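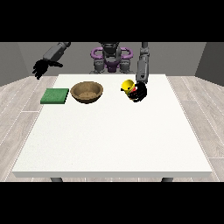 So I finally finished scanning my grandmother's recipe cards, all 177 of them, and I have a few thoughts for anyone who has a shoebox like this sitting in a closet and keeps meaning to get to it.

First, go through the whole box before you scan a single card. I didn't, and I ended up with three copies of the same rhubarb cake (she wrote it out again every few years, with a little less sugar each time, bless her) before I noticed.

Second, the order matters more than I would have guessed! She filed things by who gave them to her. Everything from the Bikholm years is together, and that's where all the good rye bread is. I almost sorted it into desserts and suppers and I'm so glad I stopped.

I used the flatbed at the library on Martens Street, which you can book for two hours at a time. The pencil cards came out much better once I put a sheet of black paper behind them. The ones with butter on them, well, you do what you can.

Type them up too, if you have the patience. My cousins can't read her handwriting at all, and some of her measurements need a note. A "coffee cup" of flour is not a cup of flour. I baked one coffee cake twice before I worked that out and the first one could have held a door open.

44 of the cards have no title, just ingredients and an oven temperature. A few don't even have the temperature. I've been guessing from the amounts and asking my aunt, who remembers more than she lets on if you call her around 4 in the afternoon when she's having her tea.

Favorite find so far is a cardamom bun with a note on the back saying "good for moving day." No idea whose moving day, but I made a batch on a rainy morning in August and they were gone by lunch, so I'd say good for any day.

The originals are back in their box with fresh dividers, and the typed ones are going in a binder for each cousin. If you've got a good method for getting old tape off index cards, please tell me, I still have a little stack I'm scared to touch.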